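The Slow Art of Clearing a Desk

My aunt kept a stationery shop in Trestgate for most of her working life, and when she finally closed it she brought home one desk, a big pale thing with drawers that stuck in damp weather. It came to me last March, along with everything in it and a good deal of what had been on it. I put it by the back window and told myself I would have it cleared by supper.

Well, it took me 11 evenings, and I can't say I minded. I suppose I should have known, having read all those cheerful books about tidying, that none of them were written for people who stop to read old receipts. There was one from Mulcombe for two boxes of pen nibs, and I sat with it for a whole cup of tea, remembering the bus ride out there and the smell of the paper warehouse.

The advice I'd give, if you have a desk like this waiting for you, is to begin with the wrappings. Bits of plastic, rubber bands, envelopes gone soft at the corners – let all of that go first, and you'll feel braver by the time you reach the letters.

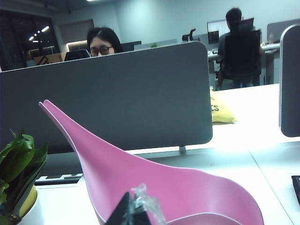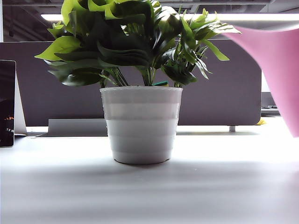
The letters are the hard part, of course. I kept five. The rest went to my cousins, who were glad to have them, or into the stove (with a small apology to whoever wrote them). It helps to have a dog about. Mina, who is elderly and very fond of cardboard, lay across the "keep" pile most nights, and I found I wanted less and less of it once I had to lift her off to add something.

I have heard people say you should touch each object only once. I must have touched the brass stapler 40 times. It lives in the top drawer now, next to a tin from Marras that used to hold cough drops and still smells of them when the sun comes around, and I'm keeping both.

The left-hand drawer I haven't started. Maybe after the holidays, when the evenings are long again.

Reader comments

penandink_lu
I cried at the part about the bus. We had a shop just like that on our corner.

Oldmaple
Rub a candle stub along the runners for the sticky drawers! Works on my mother's bureau every time.

quiltroom
Please write again when you get to the left-hand drawer.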